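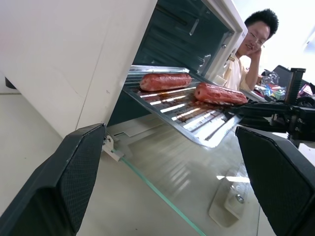 Wrist cam, left arm. Door down, tray partway out, two sausages on it.

Prirnard kitchen kit: worth the money?
Forum: Arms and Grippers > Kits and Reviews

torque_shed
Have had the Prirnard two-arm kit on the bench since March. Paid $3215 for the pair with the wrist cameras, plus $880 for the Uibo software licence. Toaster oven work is the main test so far.

Good: the mesh pads on the fingers hold thin metal edges well. Wrist view is wide enough to keep both fingertips and the glass door in sight.
Bad: glare. The tray ridges and the glass both throw white streaks, and the depth estimate wanders whenever the camera tilts.

pavlova_bot
$880 for a licence is steep. Cumska does teleop and logging for nothing. What does Uibo give you that it doesn't?

torque_shed
Arm-to-arm collision checking, mainly. With the right arm at the front corner of the tray and the left one over the door, there isn't much clearance. Cumska let me drive one elbow into the other.

gridley88
Disagree on the collision checking. It only knows about the arms. It has no model of your oven door, and that glass is the first thing you'll hit. You can add a box for it in Cumska in ten minutes.

torque_shed
You can add one in Uibo too. Agree it should ship with a few appliance shapes.

flatwhite_servo
Do the pads cope with grease? Your tray has brown residue between the ridges. I had the older Flillier grippers and the pads went slick after a week.

torque_shed
Wipe with isopropyl after each session. No loss of grip that I've measured, but I grip the rim and stay off the ridges. Spare pads are sold separately, in grey or black.

pavlova_bot
Flillier pads are smooth rubber, so not a fair comparison.

flatwhite_servo
Fair enough. The Flillier arms were stiffer at full reach, though. Any sag on yours?

torque_shed
Over 2 mm with the arm straight out. Less with the elbow bent. I moved the oven closer to the bases and stopped worrying about it.

gridley88
2 mm is a lot at that price. I'd send them back and ask for the stiffer brackets.

torque_shed
Emailed them this morning. Will post the reply.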